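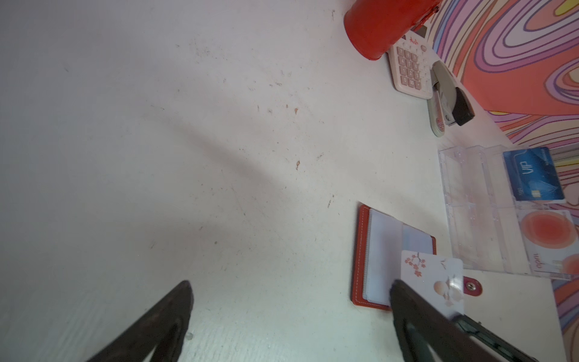 Blog > Paper and Desk > The great card sort

The great card sort (or, how I stopped holding up the queue)

If you've ever stood behind me at a till, I'm sorry. I'm the one with everything out on the counter, going "no, that's the library one, hang on" while the person on the checkout looks into the middle distance. Last month I did it at the garden centre in Skitham with a tray of bedding plants balanced on one arm, and by the time I'd found the right card I'd dropped a pansy and the man behind me had gone to the other till. So I went home and tipped every card I own out onto the desk.

There were 32 of them. I laid them in rows like I was playing patience, and I don't think more than half had been used since I moved here. Two for the same coffee shop, both with one stamp. A gym card from a gym I went to for a fortnight. A key card for a hotel I can't even place, which I suppose I've stolen. And a swimming pass with a photo of me sporting a fringe I had completely forgotten about and will not be discussing.

Anyway, the wallet. It's the red one, which I've had ages and love very much, with white stitching along the border and clear plastic sleeves inside, and a little red tab to close it. The trouble with clear sleeves is that you think you'll be able to see everything, so you put two in each pocket back to back, and then three, and then the tab won't do up and you're carrying something the shape of a sandwich. The sleeves themselves have held up really well, I'll say that for them. I gave them a wipe with a barely damp cloth and left the wallet lying open while I had lunch.

What I decided (over the lunch, cheese on toast) was that the wallet would only be for things I use when I'm out, and everything else would live on the desk in the clear plastic holder. I'd bought the holder from Zasora back in the spring for business cards and then realised I haven't got any business cards. It's got compartments, one part where a card can stand up and others where they can lie flat, and it had been sitting in a drawer with some dead batteries in it. Perfectly good thing! It just needed a job.

So the blue VIP card went in first, standing up. I know, get me. It's from Brivetmont, the cinema, and before you're impressed, they give them to anyone who fills in the form, and as far as I can tell the VIP part means you get a free small popcorn on your birthday. But it's a handsome card, with great big white letters on it and a bit of gold chip near the bottom, and I only ever need it when I'm booking from home. The white one with the orangey-red circle lives underneath, lying down, and that's one I ring up about once a year and can never find.

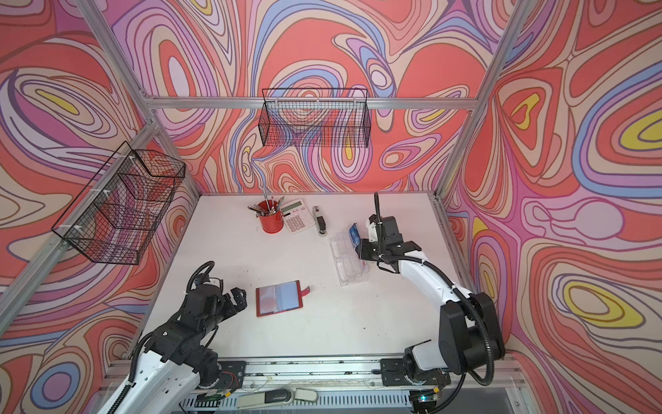

Blue card up in the holder, red wallet still open, pens in their usual state.

The one I went back and forth over was the blossom card. It's white with pink cherry-blossom branches on it and it came from Benítez, the stationery shop that used to be next to the station, and it's got 300 points on it. I have no idea what 300 points is worth. I did get the calculator out to try and work it from an old receipt, and either I've earned a free fountain pen or I owe them for a pencil. The shop moved, I haven't been to the new one, and the sensible thing would be to cut it up. It's too pretty though. It's been in the wallet, then the holder, then the wallet again, and at the time of writing I still haven't made my mind up.

While I was at it I had a go at the rest of the desk, as you do. The red pen pot stays at the back where I can reach it without looking. I'd meant to thin out the pens and got as far as trying each one on the back of an envelope, found four that didn't work, and put one of those back by mistake. The stapler and the calculator live side by side next to it now. They used to be at opposite ends of the desk and I was forever sliding one across to get at the other. And I had a scrub at the marks on the top with bicarb, which shifted some of them, but a white desk is a white desk and it will always show you where you've been. If you're choosing one, choose something darker. (I wouldn't, I like it, but you've been told.)

Somebody is going to ask about the wallpaper, they always do. Yes, it's still up, yes, coral and lavender and purple and yellow all swirling about together, and no, it doesn't give me a headache. I put it up in a week when it rained without stopping and I've never regretted it. It does mean that anything plain looks very calm in front of it, which is probably why I get away with a red wallet and a red pen pot and don't feel as though I'm sitting in a postbox.

Of the cards that didn't make it, the coffee ones were combined by a very patient barista (two stamps, I'm practically there), the gym one got snipped, and the hotel one I've kept as a bookmark. I still need to ring the library about whether the old card works at the new branch, and there's a dentist's appointment card that may or may not be from this year, so I should look at that before I do anything else.

The wallet closes now. I took it to the shop this morning for milk and bread and had the right card out before the total came up, and I was so pleased that I forgot the bread.

Do tell me in the comments if you know what happened to the Benítez points scheme, and whether anyone's been to the new place. I'd go for the envelopes alone.

More from Paper and Desk
Four ways I've failed to keep a diary
The drawer of cables, part two
Washi tape: I have a problem
What I keep in my coat pockets in July

This site uses cookies to remember your settings and count visits. By carrying on reading you agree to this. Accept | Manage cookies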